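Berton support – ticket log
Drestmont shoe cell, left hand gripper: jaw opening reads wrong after cable swap

Status: closed
Opened by: Osian Vaughan
Opened: Thu 15 August
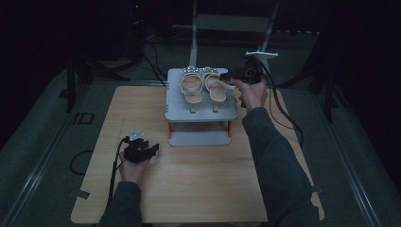 Left gripper reports a jaw opening of 5 mm with the fingers fully shut. Right gripper reads zero when shut, as it should. Both are on the same firmware. The left cable was replaced this morning with one from the spares drawer. Before the swap the left side was dropping out every few minutes, and that fault has gone.

We use the pair for the sandal task (two-tier rack on the wood board, one sandal picked up by the strap and set down again). An offset on one side makes the strap grasps useless, so the cell is stopped until this is sorted.

Tried so far:
- Power cycled the hub. No change.
- Unplugged and reseated the left cable at both ends. No change.
- Swapped left and right ports on the hub. The offset stays with the left gripper.

Reply from Berton support

Thanks, the port swap helps. If the offset follows the gripper, the hub is fine. Two things to check:

1. Run the zero routine on the left gripper only. Fingers shut, nothing between them, hold for 3 seconds, then save.
2. Look at the screws that hold the marker mount. If the mount was taken off to get at the cable, the longer screws may have gone back in the wrong holes, and they can press on the finger carriage.

Please send the raw encoder count with the fingers shut, before and after.

Osian Vaughan

Ran the zero routine. It saved without an error and read zero, then crept up to 4 mm after a few open and close cycles. Raw count was 1000 before the routine. I didn't write down the one after, sorry. Will do the screws next.

The mount did come off for the cable. I put it back with whatever was in the tray.

Reply from Berton support

Creep after a good zero usually means something is dragging. Take the mount off again and cycle the gripper without it. If the reading holds, it is the screws.

Osian Vaughan

Reading holds with the mount off. Two of the screws were the long ones. Fitted short ones, mount back on, zeroed again, and it stayed at zero through a full set of test cycles.

The mount had to be lined up again, so I redid the marker calibration for the left side. Right side not touched. Clips on the board checked as well – both tight.

One request: the cable page in the Crabtree manual doesn't mention the two screw lengths. The last cable change was in April and whoever did it must have kept them apart.

Reply from Berton support

Passed on to the manual team. Closing the ticket. Reply to reopen it if the creep comes back.

Related tickets
Marker mount loose after transport
Hub drops left gripper when right is unplugged
Zero routine times out on Ovness hub
Which spare cable fits the Crabtree gripper?

Contact support | © Berton | Back to top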